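July, gone eleven at night

Home late from club again, feet aching, and too full of it all to sleep, so I may as well write it down while the kettle boils. We had the hall until ten and used every minute of it! Urs Fuchs had marked out the practice table the way the Callen heats will have it (he'd read the rules three times, bless him, and I think I've only managed once), and the young ones took turns at sending the arm after the blue bowl.

My goodness, they have come on. In the spring they could hardly get it to reach in the right direction, and now they argue about approach angles over their crisps like old engineers. Ketill wants to come in low and slow, Urs would like them to trust the numbers more, and I mostly sharpen pencils and say "try it again, love". We've got 45 practice runs written in the book since Easter, and I'd like to see 115 before we go, though that may be my usual greediness.

I did have a little worry about the clutter. The rules allow other things on the table near the bowl, and Ketill thinks the more the better, so that nothing on the day comes as a shock. I dare say he's right, but oh, it does make them groan.

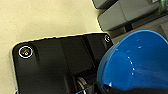 How long does each team get at the heats? Ten minutes at the table, with as many tries as they can fit in.

Must remember to ring Frandsen about the minibus, and to find the spare batteries, which I'm almost sure are in the biscuit tin. Tea's gone cold now. Bed.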